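Gramthorpe (two-disc edition), reviewed by Yaryna Tkachuk

2021-08-24

Gramthorpe is a closed-circle murder film directed by Efe Ezeani from a screenplay by Rodel Manalo. It runs for two hours and two minutes and is set, apart from a short prologue at a ferry terminal, inside a flooded boarding school during the January holidays. This review covers the film first and the home release second, as I had not seen it in a cinema and the disc is how most people outside the capitals will come across it.

The plot is simple to state. Fourteen former pupils are invited back to the school by its retired bursar, Stępień, who intends to read aloud from a ledger he kept for 40 years. He is found dead in the boiler room before the reading. The road is under water, the telephone exchange is out, and the only person present with any investigative training is Irnotar, an insurance assessor who has come to value the building. Tetteh Korletey plays Irnotar. Rodel Tan plays the dead man's nephew, who is both the first suspect and the person who hires Irnotar to clear him.

The screenplay is built on a fixed clock. Each section opens with the water level in the lower corridor, and the rooms available to the characters reduce as the level rises. This is a sound mechanism. It limits who could have been where without the usual drawing-room recital of alibis, and it allows Manalo to plant the solution in the geography of the house. A viewer who keeps track of which staircases are still dry can work out the method of the murder well before Irnotar does. The identity of the murderer takes longer and depends on one line in the ferry prologue that is spoken off screen and partly covered by an engine. I consider that fair, if only just. I will not give the line here.

The middle section is weaker. Between the discovery of the second ledger and the collapse of the gymnasium roof the film spends a long time on interviews, and they are staged in the same way: Irnotar seated, the witness standing, a cut to the window, a cut back. The dialogue is good enough to carry four or five of these. It cannot carry all of them. Several of the former pupils are given one trait and one grievance each and are hard to tell apart once everyone has changed into borrowed school jumpers. The jumpers are a nice joke on paper, and the colour does relieve a very grey palette, but they cost the film some clarity at the point where clarity matters most.

Korletey is the reason to watch. Irnotar is written as a man who prices everything, and the performance keeps that habit quiet. Watch the scene in the chapel, where he is told something painful about the nephew and his eyes go to the organ pipes. There is no line to explain it, and Ezeani holds the shot for long enough that none is required. Tan has the harder part, being asked to look guilty in every scene for reasons that change every half hour, and he manages it until the final confrontation, where he is directed to shout. The shouting is a mistake. The room is small and the microphones have plainly been set for conversation.

Photography is competent throughout and very good in the lower corridor. Ezeani and the camera department favour a long lens at a low height, close to the surface of the water, so that people in the background appear to be wading when they are standing on a landing. The night interiors are lit from practical lamps and are dark. On a properly set up display they are readable. On a television left in its shop mode they will not be.

The score is sparse – piano, some bowed metal, and a school hymn that returns in pieces. It is mixed low. I raised the volume twice in the first half and lowered it again for the roof collapse.

The disc

The release comes from Dusima in a rigid slipcase with two discs and a booklet. The catalogue number on the spine is 476. Disc one holds the film, a commentary and the trailer. Disc two holds the supplements.

Picture quality is good. Grain is intact and has not been smoothed, and black levels hold in the corridor scenes without visible banding. I noted slight aliasing on the venetian blinds in the bursar's office, in both the wide shot and the reverse. There is one brief drop in sharpness at the start of the chapel scene, which appears to be in the original photography.

Audio is offered as a surround track and a stereo track. The stereo track is the better choice for anyone listening through two speakers. The automatic fold-down of the surround track loses part of the dialogue in the boiler room, including the nephew's remark about the valve, and that remark is a clue. English subtitles are provided and are accurate except for one exchange in the dining hall, where two speakers are merged into a single line. The subtitles also render the off-screen line in the prologue in full, so first-time viewers who want to work out the solution unaided should switch them off until the title card.

The commentary is by Ezeani and Manalo. It is dry, well organised and mostly about construction: which scenes were moved, which clues were cut for being too loud, and why the second ledger was added late in the writing. Manalo states that the murderer was changed between the second and third drafts and that two scenes written for the earlier solution are still in the film. Ezeani names one of them. The other is left to the listener, and I believe it to be the conversation beside the trophy cabinet, where a character shows knowledge of the boiler room key that is never followed up. There are long silences in the last reel.

Disc two contains a set documentary, a piece on the water tank, four deleted scenes and a stills gallery. The documentary is the main item. It follows the build of the lower corridor, which was made as a single set on a lifting floor, so the water remained at a fixed depth and the building went down into it. There is a useful section on continuity, with the script supervisor working from a plan of the house on which each step is numbered. The water tank piece repeats a good deal of this and can be skipped.

The deleted scenes are presented without finished sound. Three are extra interviews, and their removal was correct. The fourth is a short scene of Irnotar alone in the library, valuing books, and I would have kept it. It sets up his reaction in the chapel and it would have broken up the middle section.

Menus are plain and quick. Chapter stops are placed at the water level cards, which is sensible, although the cards are the only means of telling them apart in the chapter list. There is no resume function on disc one in either of the players I tried.

The booklet has an essay on closed-circle films and a floor plan of the school. The plan is printed across the centre fold, and the staples pass through the north staircase. Anyone intending to follow the film with the plan on their lap should know that the north staircase is the one that matters.

Summary of findings

Film: well constructed, overlong in the interviews, with a strong central performance.
Picture: good, no corrective processing apparent.
Sound: good in stereo, less so when folded down from surround.
Supplements: commentary and documentary worthwhile, remainder minor.
Packaging: sturdy, tight. The slipcase grips the inner tray and needs to be loosened by hand the first few times.

Recommended to viewers who like to solve the thing themselves. A second viewing holds up and I would suggest doing it with the commentary on, after at least one pass with the stereo track and no subtitles. Those who mainly want company from their mystery films, with a large cast having a good time, may find this one cold.
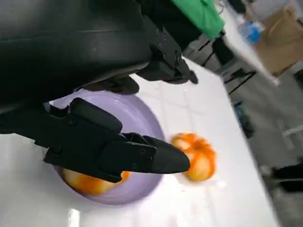
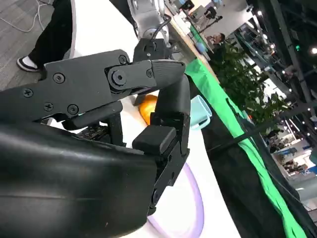
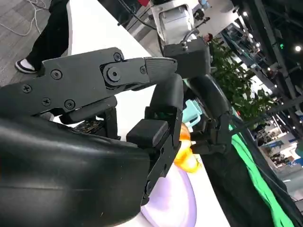 Black robotic hand, close up, three views.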